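O peso do algodão na roupa de cama

A gramagem continua a ser o dado mais útil na etiqueta de um tecido para cama, e o menos lido.
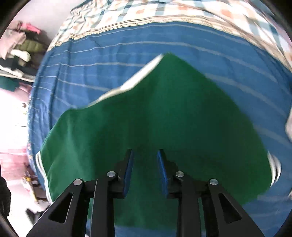 Para Neelam Bhatt, a contagem de fios diz pouco quando o fabricante soma os cabos retorcidos um a um: um tecido anunciado com 500 fios pode ter metade disso em fios reais. A tecelagem Hatine deixou de imprimir o valor e passou a indicar título do fio, ligamento e gramagem.

No ensaio de abrasão feito em Undurcombe, o percal resistiu a 2.275 ciclos até à primeira rotura; o cetim de algodão, com flutuações mais longas, cedeu aos 617. A diferença atenua-se com fio penteado. A secagem em tambor agrava o desgaste nas dobras e nas bainhas, sobretudo em peças lavadas até 300 vezes.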